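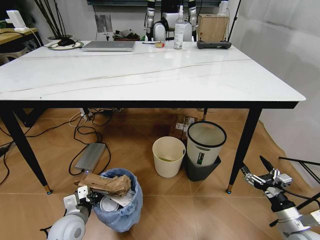
Left gripper on the cardboard at the blue bin, marble-patterned table behind.

Lab notes: teaching Cho to clear a table
6th August, by Eftychia Margaritis

Quick one this month, deadline was lunchtime.

Most of the summer has gone on the tidy-up planner. Cho is our name for the whole stack: perception, grasp choice, arm control. The old version (May) picked whatever was nearest and went for it. Fine with one wrapper. Hopeless with a row of them, becuase it kept changing its mind half way through a reach.

New version commits. It scores every item once, picks a target, and only re-plans if the object shifts or the grasp score drops. Re-plan check every 200 milliseconds, down from every camera update. Dong-hyun Ra wrote most of it and would like it known that the config file is now readable.
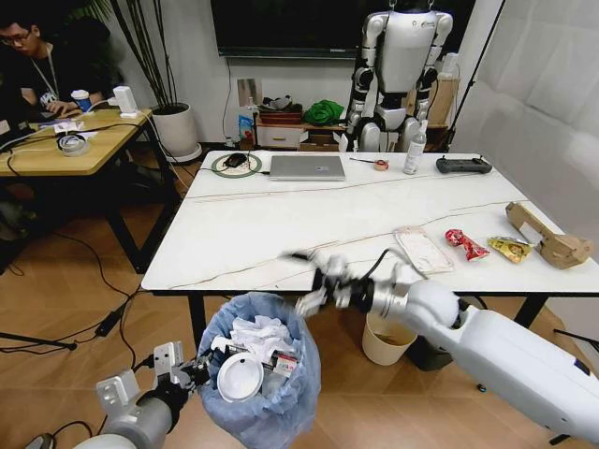 What to keep, what to bin

Harder than the reaching. Red and yellow snack wrappers, torn cardboard box, all rubbish. Laptop, mouse and game controller along the back edge, very much not. We now label 157 item types and anything the model isn't sure of gets left alone. Clear plastic is still the worst, depth readings go straight through it. White stuff on a white table top a close second, so crumpled paper, a round disc, that sort of thing. Thin cables are marked as no-go strips for both arms.

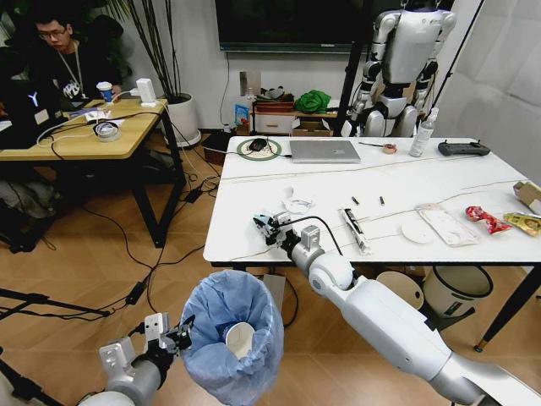
Logging and replay

The Grastesico viewer now plays back both arms alongside the planner's choices, so you can see what it wanted and what it did. 2762 clips loaded so far. Search by item works, search by failure type does not, sorry, ticket is open.

Still to fix:
- wrist cable not in the collision model
- left arm waits too long over the bin
- 4 duplicate labels for "cup"

Ernoron people get the new build first, then the Lurkthorpe office. Shout if you want acess before that.

You are receiving this because you signed up for Lab notes. Unsubscribe | Manage preferences
Last updated: 6 days ago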